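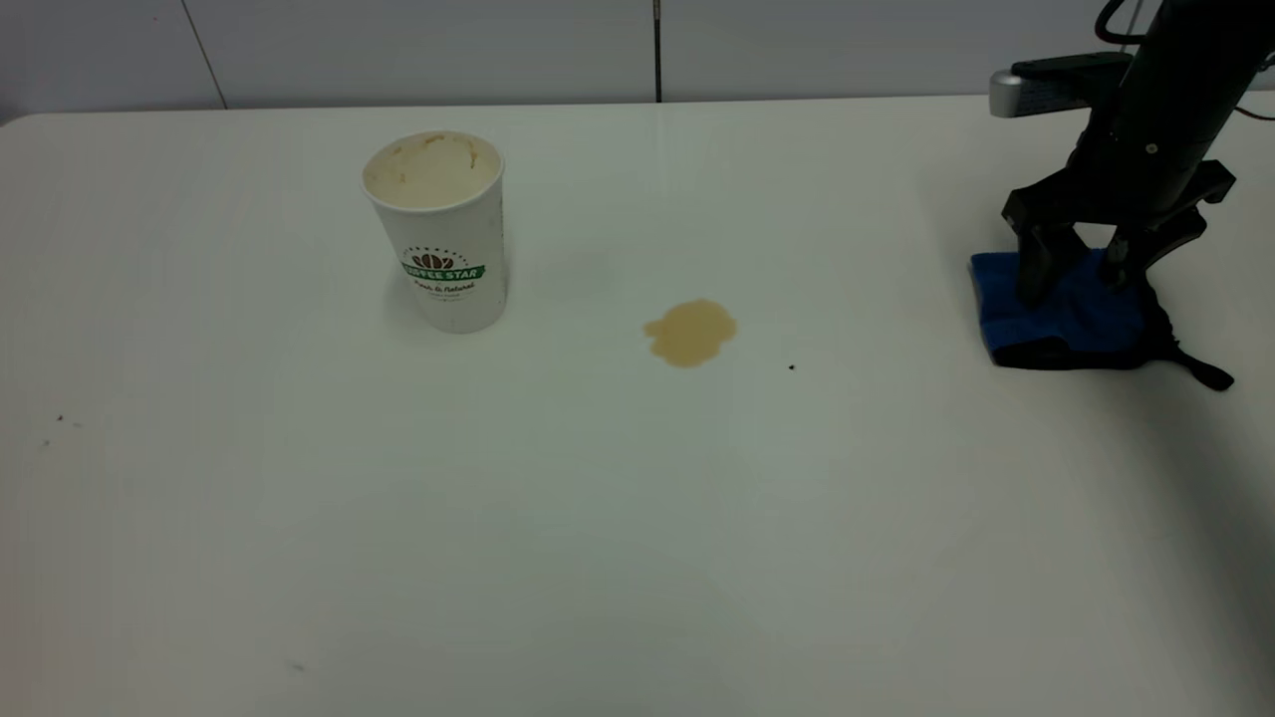 Coffee cup, spill and blue cloth on a white tabletop.

Louro 20 Locking Storage Cabinet for Long Guns
Manufacturer: Plorbridge
14 shares | 6 comments

The Louro 20 is a welded steel cabinet for the locked storage of unloaded rifles and shotguns. It is sold to retail dealers, ranges, and private owners. Rated capacity is 20 long guns without optics. Scoped rifles and wide stocks reduce the usable capacity, and buyers who store mostly scoped rifles should plan on leaving every other barrel rest empty.

Specifications

Capacity: 20 long guns, unscoped
Depth: 20 inches, excluding handle
Empty weight: 134 pounds
Body: welded sheet steel, powder coated, gray
Door: single, right-hand hinge, reinforced edge
Locking: three-point, key operated
Keys: two supplied, numbered
Shelf: one, full width, removable
Anchor points: four, two in the rear wall and two in the floor
Fire rating: none

Locking

The bolts engage at the top, side, and bottom of the door. The key cannot be withdrawn while the bolts are retracted. An electronic keypad version is in preparation under the name Louro K and is not covered by this page. Key numbers are not printed on the lock face. Record them before the cabinet is put into use and keep the record outside the cabinet. Replacement keys are cut against the key number and the original proof of purchase.

Anchoring

The cabinet must be anchored to a wall, a floor, or both. An unanchored cabinet can tip when the door is open and the shelf is loaded. Hardware for wood studs is included. Concrete anchors are ordered separately. Shim the base before tightening the rear bolts. A twisted body will cause the lower bolt to drag.

Legal requirements

Storage law differs from state to state, and in some places from city to city. Several states now attach penalties to unsecured storage under certain conditions, and some require dealers to offer a locking device or post a notice at the point of sale. The wording of these rules is not uniform. "Locked container," "safe," and "secure gun storage" may be defined separately in the same code. Plorbridge does not state that the Louro 20 meets any particular statute. Dealers should check the current text in their state before describing the cabinet to customers as compliant. A data sheet with construction details is available for submission to a licensing office or insurer.

Dealer orders

Dealer pricing applies to orders of four or more cabinets. Lead time is some 30 days from confirmation. Freight is curbside only. Inspect the carton before signing and note damage on the delivery receipt. Dealer accounts are handled by Margarida Cunha at the Plakmont office. The price list will next be revised in October, and orders confirmed before then are invoiced at the current rate.

Returns

Unanchored cabinets may be returned in the original packaging. Cabinets that have been drilled or repainted are not accepted.

Related items
Alik handgun lockbox, keyed
Alik handgun lockbox, cable mount
Louro concrete anchor set
Louro replacement barrel rest
Plorbridge dealer display rack, locking bar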